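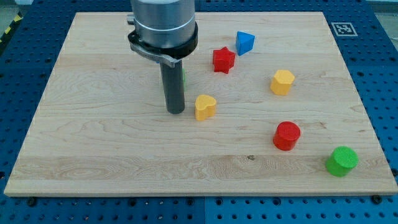
Gronby Practice Board Kit, item 451

We put this kit together for people who are writing their first house rules for a robot arm, and it comes with a 37-page booklet by our own Keith Henare, who has a lot to say on the subject (all of it useful!).

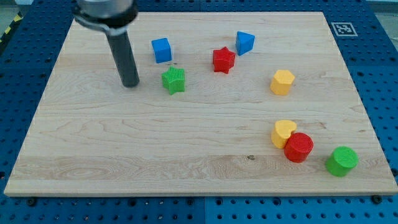

Keith likes you to start slow, keep hands outside the marked line – yes, even to rescue a block – and check the board bolts before every shift. Spare blocks are sold separately, and orders ship from Flindum.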